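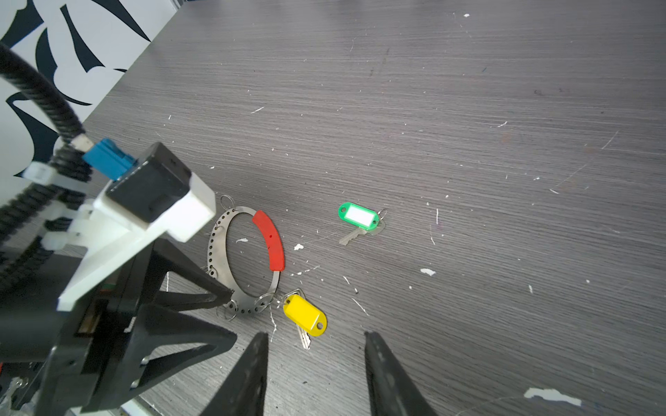 September 28, 2024

Booking rules workshop, Wollitz office. Entry for the shared notebook.

The morning was given to the refund module for linked travel arrangements. The test set holds 3,422 bookings exported from the Plutunik reservation system. Of these, 259 were flagged as possible packages because a flight and a hotel were bought within 24 hours of each other. The remainder passed through as single services and were set aside.

A manual check of the flagged bookings is under way. Several carry two confirmation numbers for the same hotel stay, and the rule treats each number as a separate service. The error lies in the import step. The matching rule itself was left unchanged.

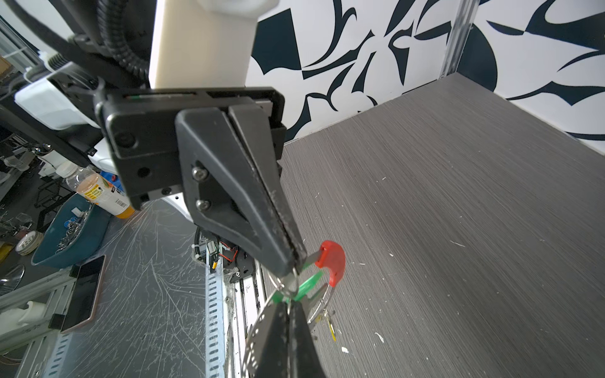

Pending a correction, duplicate confirmations are to be merged by hand and marked M in column four. Colleagues are asked not to delete the original rows. Kaewkla has sent a revised supplier list with 26 new hotel codes, which were loaded before lunch. Two of the codes are already in use for Heder properties and have been returned with a query.

The customer notice was also reviewed. The paragraph on insolvency protection is too long for the confirmation screen and should be moved to the page before payment. Legal wording must stay as supplied.

Next run: full set, with merged rows, after the import correction. The November release date stands for the present. Query on the Heder codes still open.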